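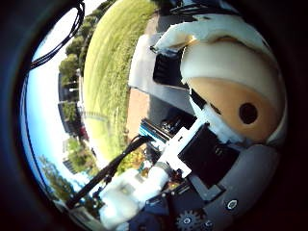

Mowing stripes on a big green lawn, with leafy trees on the far side.

Home Ask Me Stuff Outdoors Try It Grown-Ups

Why Do Some Lawns Have Stripes?

A reader named Idrisa Mbwambo wrote in with a question I love: "Do they paint the grass at the park, or is it two kinds of grass?" When I was little I was sure it was two kinds. I thought somebody planted a row of light green seeds, then a row of dark green seeds, all the way across. What a job that would be!

Well, no paint. And it's all the same grass. The stripes are made of light, and the mower makes them by pushing the grass over.

Get down on your tummy next to some grass and look at one blade. It's a bit shiny, like a ribbon. When a blade leans away from you, you see a lot of its long, flat side, and that side bounces plenty of sunlight into your eyes. So it looks light green. When a blade leans toward you, you're looking more at the tip and at the little shadows tucked in underneath it, and it looks darker. One blade doesn't make much difference. But a lawn has so many blades that if you lean a whole row of them the same way, you get a stripe you can see from far off.

So how do they get leaned over? Lots of mowers have a roller at the back, a long heavy tube a bit like a rolling pin. (Some have a rubber flap instead.) The mower cuts the grass, and then the roller comes along behind and presses it gently in the direction the mower is going. Drive up the lawn and the grass leans up the lawn. Turn around, drive back down right next to the row you just did, and that grass leans the other way. Up, down, up, down. Light, dark, light, dark.

I got to try it in April at Londcombe, where my friend Ada Sorrentino looks after a lawn that takes 58 passes to finish. She let me do 2 of them. Mine were wiggly! The trick, she told me, is to stop staring at the ground in front of the mower. Pick something at the other end, like a tree, and keep walking toward it. I had picked a dog, and the dog moved.

Now for my favorite part, the switch. Stand at one end of a striped lawn and choose a light stripe. Keep your eye on it (this is harder than it sounds) and walk all the way around to the other end. Look back. Your light stripe has gone dark! The grass is just where it was, but now it's leaning toward you. I've done this more times than I should probably tell you, and I still grin.

Try it at home

You don't need a lawn for this one. You need a fuzzy towel, a velvety cushion, or a rug with some fluff to it.

1. Spread it flat near a window.
2. Push your hand across it in one long straight line, away from you.
3. Right beside that line, pull your hand back toward you.
4. Keep going until you run out of towel.
5. Walk around to the other side and look again.

Some towels work better than others, and my old bath towel hardly works at all. If yours is no good, try the couch. You can draw your initial on it with one finger, and rub it out again with your palm.

More questions you sent me

Does it hurt the grass? Not if it's done gently. Bent grass keeps growing, and it soon stands up again. That's why stripes fade after a few days and somebody has to mow them back in.

Can you make squares? Yes! Mow the whole lawn one way, then mow it all again going across. You end up with a checkerboard. Some people do diamonds, too, by starting from a corner.

Why doesn't my yard do it? Mingxuan Mao asked this, and so did 22 other people, so I guess there are a lot of stripeless yards out there. Your mower might not have a roller. Or your grass might be cut really short. Short grass is stiff and stubby and doesn't lean over much, and longer blades bend better. Some kinds of grass are also bendier than others.

If you make a towel picture you're proud of, draw it and send it in. I'm sticking them up on the wall by my desk, and there's room for 30 before I have to start on the door. Please let a grown-up do the mowing.

We use cookies to remember your settings. Accept Manage choices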